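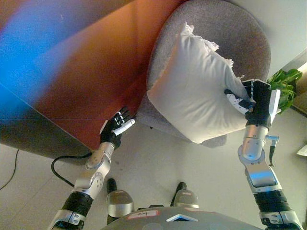 It did not drop the pillow, Wanpen Nilsuwan wrote in reply to the first draft, and the report should stop saying that it did. A dropped pillow would have been a good morning's work. The unit kept hold of it, and the word for what happened is retention. Please correct pages one and two and send it back to me before lunch.

Kyung-hwa Han made the correction. She had been employed by Premitden for most of a year as a writer of incident findings, and she had learned to accept corrections from the safety office in the order in which they arrived. She replaced "dropped" with "retained" throughout, restored one sentence in which the change had produced nonsense, and began the account again from the start of the shift.

The finding, as it then stood, read as follows.

1. Circumstances

The unit was assigned to the furnished room at Duninside for soft goods handling. The task was to take a white pillow from the round gray ottoman, transfer it to a designated place, release it, and retrieve it. The task was considered to present a low risk to staff. No barrier was required, and staff were permitted to approach the unit whenever its status light showed that it was idle.

The right hand had received a replacement grip controller, supplied by Lundby, in October. Almost 2,000 releases had been recorded with the new controller before the incident. All of these had been completed normally, although the greater part had been carried out with rigid objects at the bench.

At 10:40 the unit closed its right hand on the pillow and was instructed to release. It reported the release as complete. The hand remained closed.

Brayan Ríos, the attending technician, observed that the report and the hand did not agree. He confirmed that the unit was idle, approached from the front, and attempted to work the fabric free by placing his own fingers in the fold beside the unit's palm. The hand then tightened.

Kyung-hwa stopped at this point, because she did not know whether "tightened" would be allowed. The log described the movement as a grip refresh. She had asked Gil-soo Seok at Lundby whether a refresh and a tightening were the same thing, and he had answered that a refresh was an adjustment to maintain existing contact. She had asked whether the adjustment could go in the direction of more contact. He had said yes, that would be the usual direction.

She left "tightened" in place and continued.

2. Response

Mr. Ríos pressed the emergency stop. The arms ceased to move. The hand, in accordance with its design, held its position on loss of power, so that a unit carrying a heavy or fragile object would not let it fall. Mr. Ríos's fingers were inside the hand when it did so.

He remained there for 13 minutes.

The manual release is located on the inner side of the wrist. It requires a key, which is kept at the control desk. Mr. Ríos was alone in the room, and the desk was beyond his reach. He called for assistance and was heard by Jarosław Zawadzka, who was passing in the corridor and who did not know that a key was needed. Mr. Zawadzka first attempted to open the hand by force. He then attempted to restore power. Mr. Ríos instructed him clearly to leave the power off.

The instruction was correct. Had power been restored, the controller would have resumed from its last known state, in which the release was complete and the contact in its palm was a fresh object awaiting a grip.

The finding had contained, in its first form, a description of what the two men had talked about while Mr. Zawadzka searched the desk. Wanpen had struck it out with the comment that it was not evidence. Kyung-hwa had taken it from the interview with Mr. Ríos, which she had conducted herself in the small office next to the stairs, with his hand resting on the table in its dressing.

He had told her that it did not hurt very much at first. The pillow had been between most of him and most of it. He had found that if he knelt and kept his wrist level with the top of the ottoman, the pressure was even, and he had stayed in that position and given directions. Top drawer. No, the other desk. Under the gloves. Mr. Zawadzka had kept returning to the doorway to show him things that were not the key, and each time Mr. Ríos had thanked him, and had wondered why he was being so polite.

She had asked what he was thinking about. It was a standard question and appeared on the form.

He had said that he was thinking about the left hand. It was open the whole time. He had set its resting posture himself during the summer, with the thumb out to the side, because he thought that it looked less like something waiting. He had looked at it for a long while. He had then asked her whether she needed to write that down, and she had told him that she would see.

3. Cause

The controller determines that an object has been released by comparing the load on the fingers before and after the instruction. With a rigid object the load falls to nothing when contact is lost. A pillow behaves differently. The fabric folded over against the hand, and the load dropped sharply while the fingers were still closed on the material behind it. The controller accepted the drop as a completed release and did not consult the finger positions, which would have shown that the hand had not opened.

The comparison had been shortened when the new controller was adopted. The earlier version waited 300 milliseconds and checked the finger positions before it reported. Staff at Duninside had requested a faster cycle. The request was made in writing, was approved by this office, and was signed by the undersigned's predecessor.

Gil-soo Seok had telephoned about this paragraph. He was courteous. He said that Lundby did not dispute the facts and that he only wished the order of them to be considered. In its present order, he said, a reader would come to the supplier first and to the customer's request second. Kyung-hwa replied that the reader would come to both on the same page. He was silent for a moment and then asked how the technician was. She said that two fingers were bruised and one was broken, and that he was expected back on light duties.

"I tested that hand," Mr. Seok said. "I had my own fingers in it."

"With a pillow?" she asked.

He said that it had been a block.

4. Measures taken

The faster cycle has been withdrawn at all sites. A key to the manual release is now fixed to each unit within reach of a person whose hand is held. Staff shall not place any part of the body inside a closed hand, whatever the status light shows. The status light shall no longer be described in training as an indication that a unit is safe to approach. It indicates that the unit has no instruction to carry out.

A proposal from Bae, which maintains the units, to fit a spring that would open the hand on loss of power was considered and has been deferred. Such a spring would have freed Mr. Ríos at once. It would also cause a unit to let go of whatever else it was holding, and the units are intended in time to assist people out of chairs.

She sent the finding at 11:50. Wanpen Nilsuwan telephoned instead of writing, which she did seldom.

She said that the cause section was acceptable. She said that the spring would be argued over for the rest of the winter and that both sides would be right. Then she asked what had been done with the sentence about the thumb.

Kyung-hwa said that it had been removed along with the remainder of the conversation, as instructed.

"I have been reading the interview," Wanpen said. "He says that he changed the resting posture in the summer. Is that in the configuration record?"

Kyung-hwa opened the record and looked. The change was not there. The posture was listed as the factory setting, fingers together, thumb closed. She said so.

"Then it was an unrecorded change to a unit in service."

"It was the other hand," Kyung-hwa said. "It had no bearing on the incident."

"No."

Neither of them spoke for a time. Somebody at the other end of the line was moving a chair.

"If it goes in the finding, there will have to be a measure," Wanpen said. "The measure will be to set it back."

Kyung-hwa said that she understood. She asked which page should be amended.

"Leave the pages as they are," said Wanpen. "Ask him to fill in the change form. When he can hold a pen. Put down that I approved it, and for the reason, use whatever he told you."

Kyung-hwa took a blank form from the tray, wrote the unit's location and the words "left hand, thumb" in the first box, and put it in the envelope with his sick pay papers.

Filed under: Short Fiction | Work & Machines
13 shares | 3 comments
Contact the editors | Submissions | All stories copyright their authors | Back to top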